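One bin at a time

I've been putting off the pantry since we moved to Breden. The last house had a real pantry with a door, and this one has three shelves next to the fridge and a deep cupboard that eats anything you put in the back. In October I finally took everything out, and I've been working on it since then, mostly after dinner.

The first thing I did was buy bins. I looked at the wire baskets at Nernine and they were nice, but small cans tip over in them and anything thin slides through the gaps. I ended up with plain plastic totes from the hardware store in Trakthorpe. They're the kind you see in garages. They have a thick lip all the way around, so you can pull one off a high shelf with your fingertips, and they wipe clean. I bought more than I needed and the extras are in the basement holding extension cords.

My rule is one bin, one kind of thing. Baking in one, breakfast in one, snacks in one. I tried sorting by meal for a while, with a taco bin and a soup bin, and it fell apart the first time a can of tomatoes belonged in both.

Cans are the hard part. A bin full of cans is heavy, and you can't read the labels from above. I had one loaded up to 20 pounds and it was no fun getting it down. Now the cans stand directly on the bottom shelf in rows, oldest in front, and the bins are for boxes, packets and bags. If a can ends up in a bin it comes back out.

I do the sorting on the white table because the kitchen counter is never clear. I bring one bin over, empty it, wipe it, and put back only what belongs. Boxes go in flat if they're long and skinny, upright if they're short.

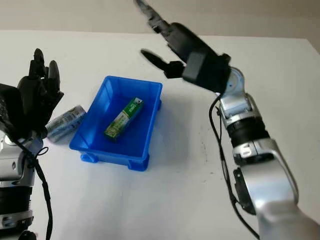 The long skinny boxes are a nuisance in general. Upright they fall over, and flat they take up the whole floor of a small bin. I've settled on laying them down first and stacking the light packets on top. It means digging a little when I want one, but I don't use them every day.

For labels I used masking tape and a marker. I had a pack of 50 printed ones from Piątek and they peeled off the plastic within a week. Tape stays put and I can change it when I change my mind, as I already have with the tea.

Still to do: the deep cupboard. I measured it and a bin fits sideways with an inch to spare, two deep. Whatever goes in the back one will have to be something we hardly touch, probably the canning lids and the big bag of rice.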